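Sorting out my late uncle's kitchen this month, and I have questions. Mostly for him, so I'll put them here instead.

**1/** Why would a man who lived alone and ate toast own a fish kettle? It's long enough for a salmon. I never saw him eat a salmon. I once saw him send back a prawn.

**2/** My sister says to be ruthless. My sister has a loft I'm not allowed to mention, and a garage she parks beside.

**3/** The system is keep, charity, tip. By lunchtime on the first morning there was a fourth pile, called "ask Gillespie", and it was the biggest by a long way.

**4/** Gillespie Lindsay was his neighbour for 30 years and knows what everything is. He doesn't know what any of it is for, but he knows where it was bought and what the weather was doing.

**5/** The gravy boat, for instance. Came from Skinner the ironmonger, back when Skinner was still on the corner. Sleet.

**6/** There is a drawer of lids. No boxes to go with them anywhere in the house. I've been through every cupboard and under the bath. I think he just liked lids.

**7/** A reply already asking if the lids are "the good ones". Yes. Come and get them. Bring a bag and don't make eye contact with the fish kettle or you'll be leaving with that too.

**8/** Found the warranty for a toaster. It ran for 5 years and expired before I could drive. The toaster is not in the house. The warranty was in a plastic sleeve.

**9/** Also in plastic sleeves: a bus timetable, the instructions for a torch, and a letter from somebody called Béla Szénási thanking him for "the loan of the pan". Which pan, Béla? Is it coming back? I have room for it, in the sense that I have no room for anything.

**10/** Asked Gillespie about Béla. Long pause. "He was a good cook," he said, in the voice people use for men who've gone to prison. I didn't like to push.

**11/** The charity shop will take glassware but not knives, books but not encyclopaedias, and chairs if they've still got the label on. They looked at the fondue set and then at me, kindly, and said they had one.

**12/** They had three. I could see them from the till.

**13/** People keep telling me you should hold each thing and see how you feel. I held a potato ricer and felt I'd like to sit down.

**14/** What I can't get rid of are the bowls. I'd no trouble at all with the good dinner service, which went to a cousin in 13 layers of newspaper and she's welcome to it. But every time I put a bowl on the charity pile I find I've carried it back.

**15/** You can't love a dinner plate. It's a floor for food. A bowl is something you take to the sofa with you when you've had a rotten day and don't want to talk about it.

**16/** He had his soup out of the same one every night, brown, with a nick in the rim that he turned away from himself. When I stayed as a child I got the blue one with the hares on, and if my sister was there too we fought over it until he ate out of it himself to teach us a lesson.

**17/** Nobody learned the lesson. She messaged last night, 11 o'clock, no hello. "Have you got the hares."
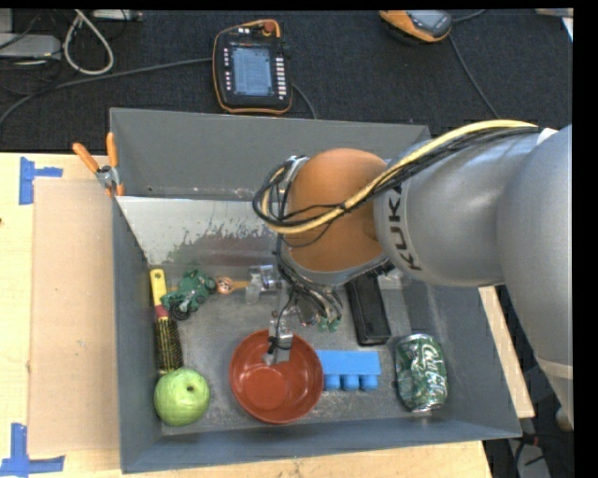 **18/** I've told her we'll discuss it when she's shown me the inside of the garage. She's gone quiet. She's typing. She's gone quiet again.

**19/** My partner would like it noted that our own cupboard is full, that we are two people, and that a bowl can only do one breakfast at a time. All noted. I've moved the big saucepans to the wardrobe.

**20/** Man came for the cooker this afternoon. Offered me 60 quid, opened the oven door, offered me 30. I didn't look to see what was in there. I said thank you and held the gate for him.

**21/** Gillespie came round at teatime and went through his pile. Took the egg slicer, a tea towel, and the torch instructions. He's got the torch, apparently. Has had it since January and has never been sure about the second button.

**22/** He wouldn't have the gravy boat. Said it never poured right, and that he'd told my uncle so in the shop.

**23/** Update: she wants to swap the hares for the fish kettle. I've pointed out that I'd then have both problems. I've asked for her to take the hares AND the kettle, or neither. Also the lids.

**24/** She's said neither. Does anybody want a fish kettle? Can deliver.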